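Textiles in the Home: Colour and Pattern
Session 4 handout: Why warm colours behave the way they do
Course tutor: Edgardo Villanueva

Before you start, get out the swatches from session 3. You will want the two ochres and the flat grey.

Last time we finished on hue and only just touched on value, which was a shame, because value is where it gets exciting! Value is how light or dark a colour is, whatever its hue. Squint at your ochre swatch and your grey one side by side. For most people in the group they nearly merge, even though one is yellow-brown and the other has hardly any colour in it. A room can be full of different hues and still look flat if all the values sit close together.

1. Yellow is the odd one out

Every hue is at its strongest at a different value. Pure yellow is very light. Pure violet is very dark. So when you darken yellow it stops looking like yellow quite quickly and slides off towards olive, brown or mustard. I love this part of the subject. Mustard is a yellow that has been pulled down and warmed up, and it keeps a surprising amount of strength while it does it.

Try mixing it yourself. Start with yellow, add a touch of red, then the tiniest bit of violet. Black will do the job too but tends to turn it green (Ronaldo Dalisay brought in a whole card of these greens last year and they were gorgeous, so don't throw your mistakes away).

2. The neighbour effect

The same thread looks different depending on what is beside it. The dyers' word is simultaneous contrast. Put a neutral grey next to orange and the grey leans blue. Put it next to blue and it leans orange. A pale wall is never just a pale wall once there is a strong colour in front of it.

The Soriano sample book is very good for testing this. It has 174 plain weaves, and pages 9 to 14 are all greys. Lay the orange card across them and watch them shift. Do it by the window first and then under the lamp.

3. Pattern and distance

A small pattern mixes in the eye. Stand far enough back from a fine black and white check and you get grey. Large, high-contrast motifs hold their shape much longer, and they carry on reading as pattern even when the cloth is bunched or folded. Scallops and zigzags are great for this, as the repeat is so easy for the eye to pick up again on the other side of a fold.

Rule of thumb for the Ollska exercise: pin up your sample, walk back until the pattern disappears, and measure the distance. Write it in centimetres. Last March the longest in the group was 1,216 and we had to go out into the corridor!

4. For next time

Read the Jostora notes on thread count, at least as far as the 400 section.
Wind ten cards in one hue, from lightest to darkest.
Bring one patterned cloth from home, any size.
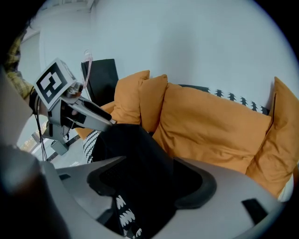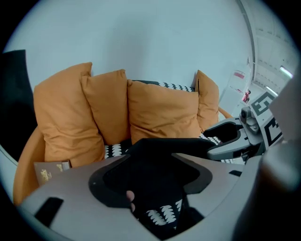

Fig. 4. Top: mustard-orange cushions against a pale grey-white wall. Bottom: white scallops on black cloth, with an orange sofa behind.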